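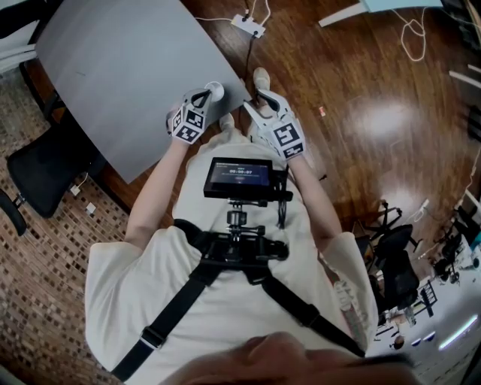 第4章 Zorkardで最初の収録をして、Hudmontに軌跡を起こすまで

読了時間:7分

3章までで、収録側のZorkardと解析側のHudmontは両方入っているはずです。この章では短いテスト収録を1本撮って、左右のグリッパーの軌跡がちゃんと出てくるところまで進めます。私は最初ここで丸二日つぶしました。原因は左右のIDの入れ替わりという、わかってしまえば5分で直る話だったので、その手順もしつこめに書いておきますね。

4.1 収録前の設定

1. 解析用PCでHudmontを起動して、「新規プロジェクト」を選びます。名前は半角英数字でどうぞ。日本語でも作れるんですが、あとで書き出しのときにフォルダ名が化けます(私の環境だけかもしれません)。

2. 「マーカー」タブを開き、左グリッパーと右グリッパーにそれぞれIDを登録します。左右は装着者から見た左右です。向かい合った人から見た左右ではありません!

3. マーカーの一辺の長さを入れます。黒い四角の外側から外側までを定規で測ってください。白い余白は含めません。ここがずれると、軌跡の形はきれいなのに大きさだけ違う、という見つけにくい困り方をします。

4. カメラ校正ファイルを読み込みます。3章で作ったものがそのまま使えます。レンズのピントや解像度を触った人は、面倒でも校正からやり直しです。

5. Zorkard側で「自動露出」をオフにして、シャッターを手動にします。手を速く動かすとマーカーの縁が流れるので、部屋が暗いときは露出時間を延ばすより照明を足すほうが結果はずっといいです。

メモ:シャッターの初期値はOluwatosin Okaforさんが決めてくれた値で、うちの作業部屋の明るさに合わせてあります。窓際で使うなら一段速くしても大丈夫でした。

4.2 テスト収録

1. ハーネスの肩ひもを左右とも締めて、その場で軽く体をひねってみます。カメラの向きが変わるようなら、もう少し締めます。

2. グリッパーを両手に持ち、胸の前に構えます。マーカーの面が自分の袖や手首で隠れない持ち方を、ここで探しておいてください。写真くらい前に出ていれば十分です。

3. 収録を始めます。胸の画面のタイマーが進んでいるのを必ず目で見ること。写真では00:00:07になっていますが、この数字が00:00:00のままなら録れていません。

4. そのまま静止して、ゆっくり5つ数えます。Hudmontはこの静止区間を使って座標の原点を決めます。

5. 左グリッパーだけを開いて閉じる。次に右だけを開いて閉じる。この順番は固定です。左右判定の答え合わせに使います。

6. 机の上のものを何か一つ、つまんで置きます。動作はなんでもかまいません。私はだいたいふたの開け閉めをやります。

7. もう一度静止してから停止します。

注意:収録中はケーブルに気をつけてください。画面から垂れているケーブルも、床を通っているケーブルもです。足元を見ようとして上体を大きく曲げると、グリッパーが画角から外れて軌跡が切れます。歩く場所は録り始める前に片づけておきましょう。

4.3 軌跡を起こす

1. 収録ファイルをHudmontの左側のリストにドロップします。サムネイルが出るまで少し待ちます。

2. 「検出」を押します。下の帯に、マーカーが見つかったコマは緑、見つからなかったコマは灰色で表示されます。

3. 帯の左上にある総コマ数を確認します。手元のテストは1,000コマで、そのうち両手とも検出できたのが647コマでした。低い!と思いますよね。私も思いました。でもこれは悪い例としてわざと残してあるもので、右手首をずっと内側に巻いて撮っています。

4. 灰色の帯をクリックして、そのコマの映像を見ます。隠れているのか、ぶれているのか、白飛びしているのか。数か所見ればどれが多いかわかるので、対策を一つだけ変えて撮り直します。いっぺんに二つ変えると、どっちが効いたのかわからなくなります(経験談です)。

5. 検出に納得できたら「姿勢推定」を押します。補間の上限は初期値のままにしてください。大きくすると灰色の区間も線でつながって見た目はきれいになりますが、中身はただの推測です。制御側の学習に渡すと、Bello Ibrahimさんに必ず見抜かれて差し戻されます。

6. 「開閉幅」のグラフを表示して、4.2の手順5と見比べます。最初の山が左、次の山が右なら合格です。

4.4 左右が入れ替わっていたら

グラフの山が右、左の順に出た場合です。映像を撮り直す必要はありません。

1. 「マーカー」タブに戻り、「左右を入れ替え」を押します。

2. 「検出結果を保持」にチェックを入れます。忘れると検出が最初からになって、長い収録だとお茶を一杯いれて戻ってきてもまだ終わっていません。

3. 「姿勢推定」だけをもう一度実行します。

4. プロジェクトを保存します。入れ替えの設定は自動保存の対象外です。次の版で直してほしいとHalima Adebisiさんにお願いしてあります。

4.5 書き出し

1. 「書き出し」から「学習用」を選びます。「確認用」は動画つきで、容量がかなり大きくなります。

2. 分割の長さを指定します。初期値は300コマです。つまむ、置く、くらいの短い動作ならこのままで、ふたを開けて中身を移すような続きものは2,000コマにしておくと途中で切れにくくなります。

3. 座標系は「開始時静止」を選びます。「カメラ」のままだと、体を動かした分まで手の動きとして入ってしまいます。

4. 書き出し先を選んで実行し、終わったらログを開いてください。「skipped」の行があれば、その区間は両手の姿勢がそろわずに飛ばされています。少しだけなら気にせず進めてかまいませんが、同じ動作のところばかり飛んでいるなら4.3の手順4に戻ります。

注意:書き出し中に元の収録ファイルを移動しないでください。エラーは出ず、最後の区間だけ空のファイルができます。これに気づいたのは木曜の夜で、その週の分を全部やり直しました。つらかった!

書き出したフォルダの中身と、再生ツールでの確認方法は5章に続きます。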